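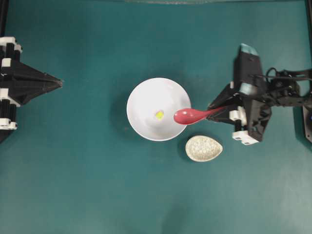 Search this board Enter keywords Go

Repainting a kitchen table -- gloss or matte?

marigold_lane wrote:
Hi all! I'm finally painting my grandmother's table (she brought it from Grollitz, bless her) and I've settled on a soft green, but I keep going back and forth on the finish. We eat there every day and the kids are messy. What would you do?

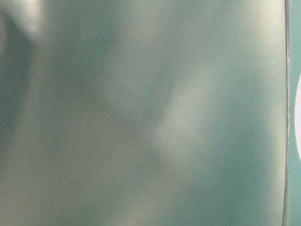
Posted by Costel Đorđević, 6 replies

Gloss, my friend, every time! I did ours in a sea green years ago and it still wipes clean with a damp rag. Sand with 80 grit first, then something finer, and be patient between coats.

tansy_b wrote:
Oh, I have to disagree with Costel, much as I love his porches. Gloss shows every fingerprint -- mine drove me up the wall. Go matte with a good clear coat and let it sit 30 days before you put anything heavy on it.
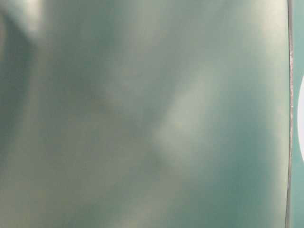

More in Painting: Chairs to match, or leave them bare?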